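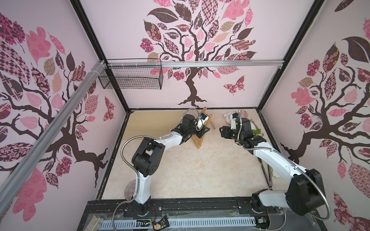
Zurner is hiring part-time operators to teach two-armed robots by remote control at our Nikolaidis Street workshop. You sit at a desk, hold a pair of hand controllers, and carry out a short household task through the arms while the system records your movements. Much of the work involves cloth and small wooden items, like the folded floral cloth and the slatted stand at the back of the cell, and it takes patience. A new operator usually needs 17 practice runs before we start keeping the recordings. After that the target is 100 good runs per week.

You need steady hands, normal or corrected eyesight, and the ability to sit for two hours at a time. No programming is required. Experience with sewing, model building or games is useful.

Shifts start at 8:30 a.m. or 1 p.m. Training is paid. The current project, Dretis, runs through March.

To apply, send a short note with your available hours to the Zurner front desk, Room 132. Trial sessions are held every Wednesday.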